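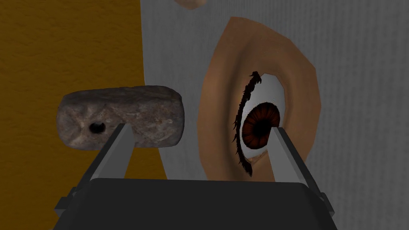

You've got Pightle down as a field name fourteen times over and it's only a word for a small field, so shouldn't it be one entry? That was the first comment left on the old version, and I've gone back and forth on it ever since. For now every Pightle stays. People round here said "I'm off up the Pightle" and meant one particular place, so to me it's a name, even if the next farm along had one too. If you want them merged, filter on the generic column and off you go!

Tunilthorpe Field Names, version 2

What this is

A list of field names from Tunilthorpe and the farms on the Wotbridge side of the parish, typed up from old sale papers, rent books, a couple of hand-drawn farm maps and a lot of chatting over gates. There are 310 fields and 996 rows, as most fields have been called more than one thing, or spelt more than one way by whoever was holding the pen. One poor meadow is Cuckold's, Cuckoo's and Cook's Hole depending on the page.

I started it because I wanted to know why our bit of lane was called Treacle Bottom. I still don't know (mud is my guess), but I got rather carried away.

What's in the folder

There are 2 files. names.csv is the main one, with a row for every spelling I found. fields.csv has a row for each field, and the two join up on field_id.

The columns in names.csv:

field_id: my own number, nothing official
name: spelt exactly as written, odd capitals and all
generic: close, pightle, meadow, piece and so on, blank if there isn't one
source: a short code for the paper or map
heard: yes if somebody told me it out loud
doubt: yes if I couldn't read the handwriting properly

Please do look at the doubt column before you get excited about anything. I spent a whole evening thinking I'd found a Witch Close and it was Hitch Close with a blot on it.

How I put it together

I typed everything by hand in the evenings, then ran it through Cluretik, the little sorting program I use for lining up spellings that sound alike. It's good with vowels and hopeless with anything ending in -ough. Gavrilă, the copy shop in Wotbridge, scanned the big maps for me, as they wouldn't go anywhere near my own scanner. The scans aren't included, they're huge and the folds make them a pain to read.

I checked the spoken names with a second person wherever I could. Where two people disagreed I kept both, so you'll see rows that flatly contradict each other.

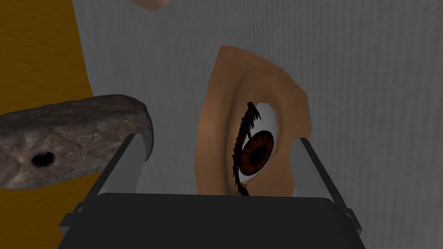 Known problems

The north end is thin. A lot of the hedges there had gone before anybody I spoke to was born, and the names went with them.

Acres are as given in the papers, so don't add them up and expect a sensible parish.

Some names are rude. I've left them in.

Using it

Copy it, print it, name your house after it, I don't mind. A mention would be nice. If you spot a mistake, send me the field_id and what you think it should say, plus where you saw it. I do a tidy-up every February and anything that comes in after that waits for the next one.

Still on my list: the glebe land, and the strip behind the old brickyard, where I have three names and can't work out which side of the ditch any of them belong to.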